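Print this thread | E-mail this thread

1/ Long one, friends, so get your coffee. I finished the draft of my inspirational romance on Thursday, a little before midnight, and I've been wandering the house ever since like somebody who left the stove on.

2/ It's called Gunmont, after the town, and it's a second-chance story. Marriage on the rocks, a bakery, a whole lot of snow. I know, I know, there are plenty of those. But I grew up on them! My grandmother kept hers in the linen closet behind the good towels, and I read every one.

3/ The heroine is Dace Grigaitė, who came over for a teaching job and stayed for a man who fixes church organs. When the book opens they've been living in separate towns for 5 months, her in Gunmont and him over in Herkby, and each of them is waiting on the other to call first.

4/ A few of you have asked if there's amnesia. There is not. I love a good amnesia book — I've cried over more of them than I'd like to tell you — but Dace remembers everything, and that's her whole trouble.

5/ What gave me fits was the faith part. In my first draft she prayed and the answer showed up in the very next chapter, like a pizza. My sister read it and wrote "huh" in the margin. She was right, so now Dace goes most of the winter without hearing much of anything, and she keeps going to choir practice anyway.

6/ The draft came in at 847 pages in my typing, double-spaced, with a truly shameful number of scenes where people carry soup to each other. I've got to lose 125 of those pages before my editor will look at it. The soup is going to suffer.

7/ Also going: the cousin from Esholm. He was funny, he had a nice truck, and he did not do one thing for the story in all the chapters I gave him. I may put him in a Christmas novella if he behaves.

8/ Staying: Pastor Hyun. He only has 2 big scenes, but he's the one who tells her that forgiving somebody and moving back in are separate questions, and I wrote that line standing up at the kitchen counter and had to go sit down after.
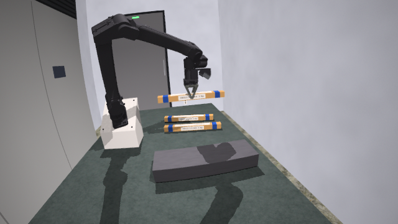 9/ WHAT I NEED FROM YOU

I'm looking for a few early readers once the trimming is done, which I'm hoping will be December. You don't have to be a writer. I'd love at least one person who has been married a long time and one who sings alto, as I've made some claims about altos.

10/ If that's you, send me a message with the last romance you stayed up too late for. And please be kind but not too kind — I can take a "huh."

11/ Okay, the dog wants out and I've got chapter one open. She's sweeping snow off the bakery step and the phone's ringing inside. More next week!

Last updated: Thursday, 9:40 p.m.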